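Ticket 614: Print proof comes back with wrong page size and blank pages
Product: Plornus Layout, desktop
Status: Closed
Priority: Normal
Opened by: Stikcombe Stationery, production desk

Problem as reported

We lay out the inside pages for our ruled journals in Plornus and export to PDF for the printer. After the August update, the exported PDF has two faults. The trim size is slightly smaller than the document size, and every left-hand page after the first section comes out with the border but no ruled lines. On screen everything looks right. The print preview inside Plornus also looks right. Only the exported file is wrong.

The job is a journal block with a printed border on each page and light horizontal rules in the writing area. The rules are on a master page. The border is a placed image on a separate layer. The printer's intake system is Kong, and it rejects the file with "page box mismatch."

Steps tried before opening the ticket

Restarted Plornus. No change.
Restarted the computer. No change.
Exported with a different file name to the local disk instead of the shared drive. No change.
Opened last year's version of the same journal and exported that. Same two faults, so it is probably not this one document.
Sent the file to a second computer that has not had the update. Exported fine. Kong accepted it.

Support, first response, 9:40 a.m.

Thank you for the details. Please send the export log and the preset file. The log is in the Plornus folder under Reports. Also, please tell us whether the ruled lines are drawn as strokes or as a filled shape, and what line weight is set.

Stikcombe, 10:15 a.m.

Log and preset attached. The lines are strokes, set to hairline. They have always been hairline. The preset is one we made several versions ago and have carried forward each time. An open notebook with a floral border and ruled writing area is below. 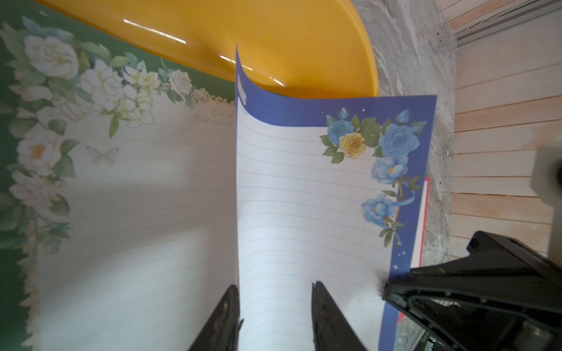 Vunico support desk: We had the same page box error on a planner job and it came from an old preset, so check that before you rebuild anything. Ours still had the bleed stored in the old format. The new version reads that value as part of the trim and takes it off twice. We made a fresh preset from the default, typed the bleed in again, and Kong took the file on the next upload. We did not have the missing lines, so I can't help with that part.

Support, 11:30 a.m.

The Vunico comment is correct for the first fault. Your log shows the same thing. The preset was saved in the old format and the bleed is being subtracted a second time on export. Please do the following.

1. Open Export Settings and choose Default Print.
2. Save it under a new name. Do not save over the old preset.
3. Enter the bleed by hand on all sides.
4. Set the page box to Trim.
5. Export a short section and check the size in the document properties.

The second fault is separate. Hairline strokes on a master page are being skipped when the layer above them contains a placed image with transparency. The log has 1,231 warnings reading "stroke below minimum, object omitted." All of them are on left-hand pages. We are checking why the right-hand pages are not affected.

Stikcombe, 1:05 p.m.

New preset made. Page size is now correct. Kong gives no error on the short section. Lines are still missing on the left.

We did find one difference. The left master has the border layer set to Multiply and the right master has it set to Normal. This was done by hand a long time ago to fix a color shift and never put back.

Support, 1:50 p.m.

That explains the left and right difference. Multiply counts as transparency, so the left pages go through the flattening step and the right pages do not. The flattener in this version drops any stroke thinner than the minimum instead of raising it to the minimum. That is a bug and we have logged it for repair.

Until the fix is out you can use either of these.

Option A: Set the border layer on the left master to Normal. Check the color on a proof, as the old shift may return.

Option B: Keep Multiply and change the rules from hairline to a fixed weight of 0.25 pt.

Stikcombe, 3:20 p.m.

Tried Option A first. Lines came back but the border was lighter on the left pages than on our approved proof. Went back to Multiply and used Option B. Lines are present on every page and the color matches. At 0.25 pt the rules print a little stronger than before, so we lowered the tint to keep them faint. The printer is holding a slot for 1,000 copies and we have sent the full file.

Stikcombe, 4:45 p.m.

Kong accepted the full file. The soft proof shows rules and border on all pages, and the trim size is right. The log has 6 warnings left, all for a low-resolution logo on the back page that we already knew about.

Support, 5:00 p.m.

Good. The 6 warnings will not stop the job. Any other preset carried over from an older version should be rebuilt the same way before its next use. The old ones can stay in the list, but they will keep giving the wrong size in this version.

Resolution

Fault 1, wrong trim size: preset saved in old format. New preset created from Default Print with bleed entered by hand.
Fault 2, missing rules: hairline strokes omitted by the flattener. Stroke weight changed to 0.25 pt on both masters. Bug remains open under its own number.

Ticket closed at customer's request. To reopen, reply with a new export log attached.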